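FOR IMMEDIATE RELEASE
April 13, 2024

Osley Opens Comparison Program for Robot Hands and Handheld Controllers

Osley today announced a program to compare robot hands, arms and operator controls on everyday tabletop work. The first systems to be assessed are the Torkero hand and the Farix handheld controller, with task design provided by Adeleke.

Each combination of hand and controller will complete 425 trials under the same protocol. The core task uses small printed packets and an open box with compartments, and tests how well an operator can direct a hand toward light, flat items.

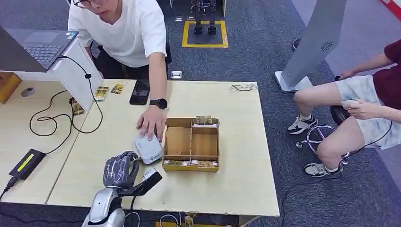
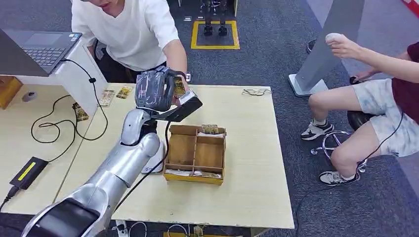
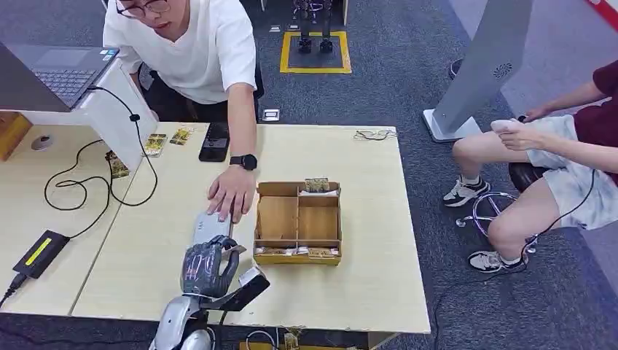
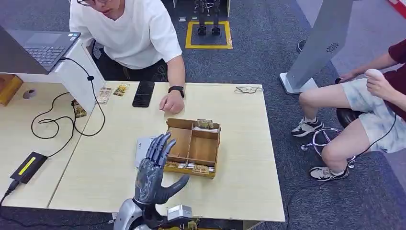
Tabletop work with a robot hand, small packets and a compartment box.

The program will record completion time, dropped items and operator corrections. Operators receive 25 practice runs before their results are counted - a step requested by several customers who found earlier published comparisons hard to apply to new staff.

"Buyers need figures gathered under one set of rules," said a spokesperson for Osley. "We will publish the unsuccessful trials along with the successful ones."

Results from the first 2000 trials will be released in June, together with the full protocol. Manufacturers wishing to submit a hand, arm or controller may apply through the Osley press office. Up to 6 additional systems will be accepted this year.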